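Grevton library counts its cups, and wishes it hadn't

22 March 2020

Grevton has settled one of its smaller mysteries. The library's refreshment cupboard, long believed to be nearly out of plastic cups, was emptied this week and found to hold 3,190 of them.

The cups are the clear, thin, disposable sort that buckle if you hold them with any confidence. They had been bought a sleeve at a time for years, mostly from Kwok, the wholesaler on the ring road, by whoever happened to open the cupboard, see the tea urn standing in front of everything else, and conclude that supplies were low.

Matters came to a head when a further delivery of 828 arrived and there was no shelf to put it on. The library has now ordered that every sleeve be opened, sorted and restacked, with cups of the same size kept together, and the work is being done on the pale wood-topped tables in the reading room. 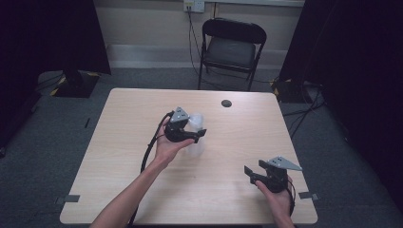 Why not simply leave them in their sleeves?
Half the sleeves had already split, and two different sizes had been pushed inside one another with some force. A cup jammed into a slightly narrower cup does not come out again in one piece, as 315 of them have so far demonstrated.

The approved method is to stand one cup on the table, check it for cracks, and add it to the stack. It sounds restful. In practice a stack of thin plastic cups starts to lean well before it looks tall, and the temptation to fit on just one more is very strong.
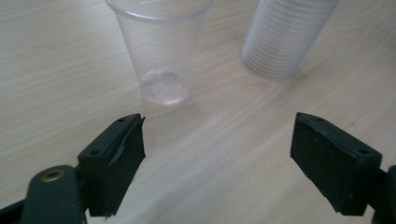 There is also the matter of static. Cups that have spent years pressed together are reluctant to part, and tend to leave the stack in pairs, which is how the first count came to be wrong and had to be done again. The second count was also wrong, but by less, and has been adopted as official.

Storage remains under discussion. The library has been offered a set of lidded tubs by Kolunden, the shop two doors down, which would keep the dust off. The tubs are a good size for most things and slightly too short for a stack of cups. A rival proposal, to use Detex shelving from the old map room, would mean finding somewhere else for the maps.
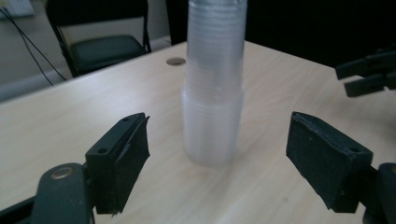
Stacked plastic cups on one of the tables.

In the meantime the library has announced that no more cups will be bought before June, and that anyone holding a children's party in Grevton is welcome to call in and take as many as they can carry. Readers should bring their own bag. The library has run out of those.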